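Brillville Tabletop Notes

This folder covers household tables that collect mail, gifts and small things between cleanups. It holds 1,638 written entries from homes in Brillville and Imton, last revised January 31, 2018.
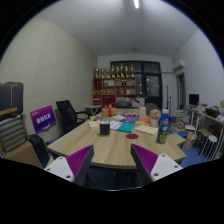 Each entry gives the room, the kind of table and the items on it, in everyday words. Booklets and leaflets are listed by color. Mugs go under drinkware, with or without a coaster. Potted flowers and gift boxes go under decor.

Entries from Oltthorpe are in a separate file. Send corrections to Nanna Skov.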